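Giltley Kitchen Notes, August 3, 2019

The espresso machine is back on the counter, and so is the argument about who cleans it. The July sign-up sheet had room for everyone and attracted 3 signatures, one of them in pencil. A fresh sheet is on the shelf by the grinder, with a pen tied to it.

Before you touch anything, unplug it. Mind the cord, which hangs down the front of the counter and would love to meet your knee. Get a good hold of the machine at both sides if you need to shift it, and move the tamper and its mat out of the way first.

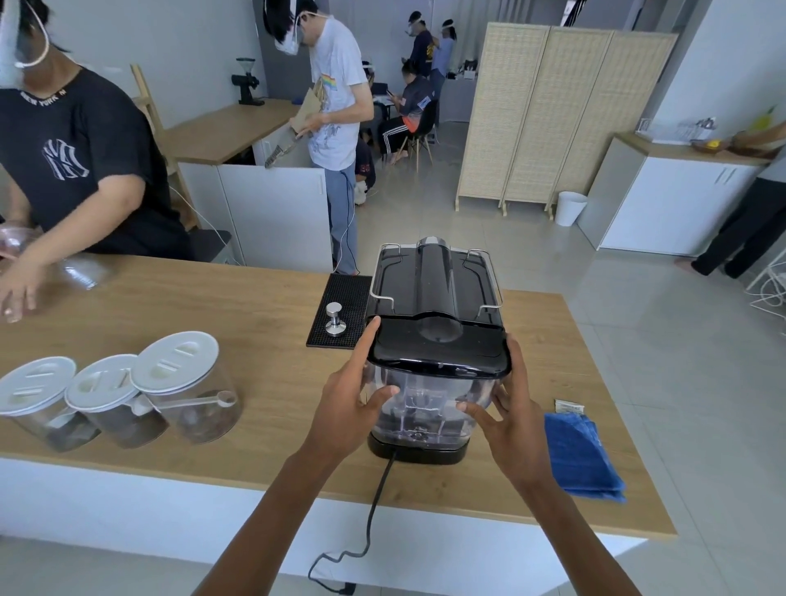

The tank

Lift the water tank off and put it on a folded cloth. The wood marks easily, as the ring next to the sink will testify until we all retire. Tip out the old water, rinse, wipe the inside, and leave the little valve at the base alone. Last month it was "improved" and we mopped until lunch. Press the lid down at the corners when you're done.

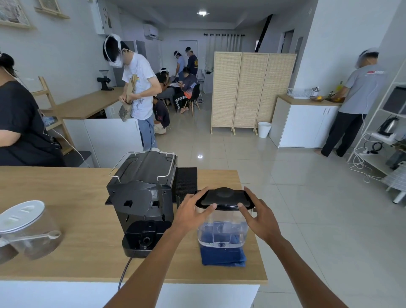

Emese Balogh would like it known that a dish towel is not a tank cloth, and that she has now rewashed the same one four times on principle.

Descaler is under the sink. The scoop goes back with the canisters. Coffee money is still owed for July.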